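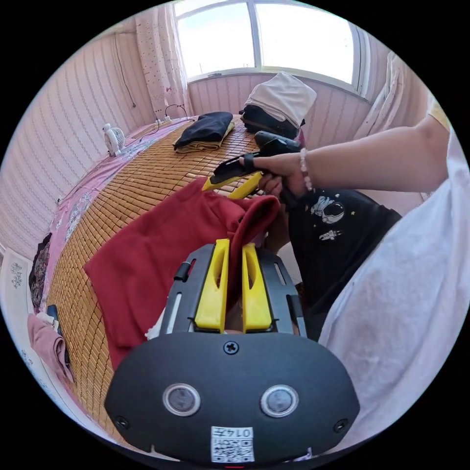
Rostach Walking Club – Members' Pages

2nd September

I have been told I pack like someone fleeing a small war. It was Anežka Rusnák who told me, at the bus station in March, while I was trying to get my arm through the second strap of a bag that had already pulled me backward onto a bench. She was carrying what looked like a bag of bread. We were both going away for nine days.

The walk was the Carnano loop, 115 miles if you take the river section and a bit less if you cheat at the dam. I had read up on it. I had read so much that I could have given a talk on it, and the trouble with reading about walks is that every person who writes one up has had a single bad hour and built a packing list around it. One man got a blister, so I had four kinds of tape. A woman's stove failed in the rain, so I had a spare stove. Somebody met a goose.

By the second night I hated everything I owned. You get to know your belongings very well when you lift them all every morning, and I came to feel about my camp chair the way other people feel about a brother-in-law. I left the spare stove at the hostel in Unside, with a note that said "free," and when I looked back from the gate a man was reading the note and putting the stove down again.

Anežka wore one shirt to walk in and another for evenings. She washed one while she wore the other. That was her entire system and she would explain it to anyone, including a farmer who had only asked if we'd shut the gate. I had seven shirts. I wore the same one for six days because it was on top.

So this summer I decided to reform. I've signed up for the long one in the fall, almost 300 miles end to end, and I refuse to do it with a chair. I started the way everybody says to start, which is by spreading it all out on the bed and taking away half. I did this four times. Each time I took away half and then, over the next day or so, put most of it back, on the grounds that I was only borrowing it from the discard pile. A headlamp is small. A second headlamp is also small. I can talk myself into anything if you let me do it by the ounce.
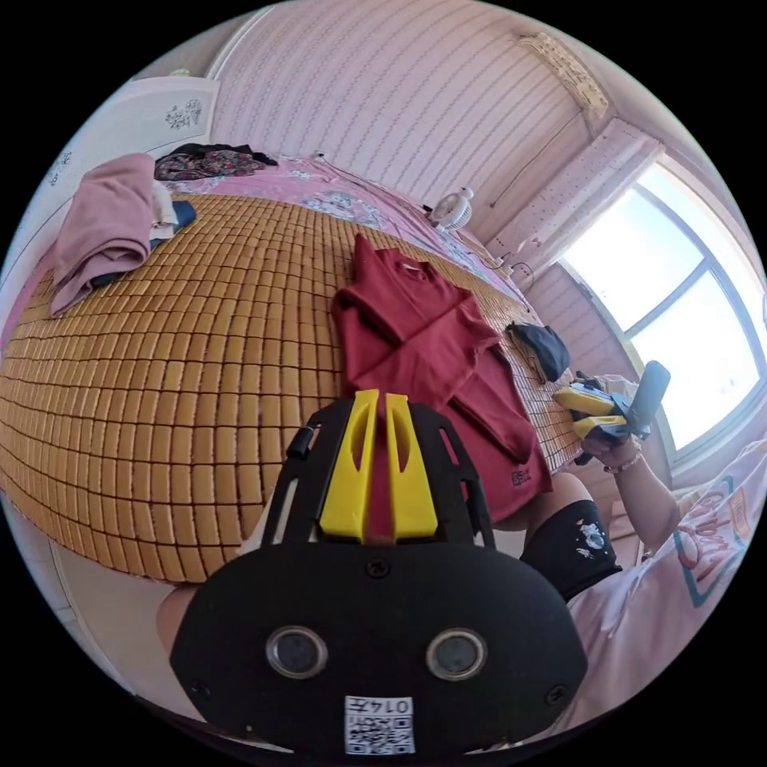
Miloslav Paulík lent me his kitchen scale and regretted it. He is the club's authority on weight, having once cut the handle off his toothbrush and then, I'm told, part of the bristles. His rule is that you write down the weight of every single item before you're allowed an opinion about it. I thought this was fussy until I weighed my rain jacket (fine), my towel (not fine) and the little pouch I keep the first aid things in. The pouch came to 383 grams. I opened it expecting bandages and found batteries, hotel sewing kits, a padlock with no key and a tube of sunscreen that had separated into its original ingredients.

The padlock has been to three countries with me. I felt a bit bad throwing it out.

Food is where I still lose the argument. Miloslav eats oats from a bag with cold water and says you stop noticing. I don't want to stop noticing. I'm taking the good coffee and a proper piece of cheese, and if I have to leave the tent pegs behind to do it, there are sticks. Anežka says there won't be sticks, it's moorland up past Benítez for most of two days. I have added the pegs back in. The cheese stays.

Clothes I've got down to a number I'm not ashamed of. Two pairs of socks for walking, one pair for sleeping that never goes outdoors, long pants, shorts, something warm, the rain jacket, two shirts. I'm wavering on a third shirt. Everybody who hears me say this makes the same face, so I've stopped saying it and I'm going to put it at the bottom of the bag, where I won't find it until the train home.

For those who asked after the last meeting, yes, the chair is for sale. It has been used for nine evenings, in seven of which it was raining and I was in the tent. It comes with its own carrying sack, which weighs as much as a shirt. I'll bring it along to the next evening walk if anyone wants to try it, but I'm going to need somebody to meet me with a car.

The route notes for the fall walk are on the club noticeboard, along with the hostel numbers. Please book your own bunk in Unside, and if you find a stove there, leave it where it is.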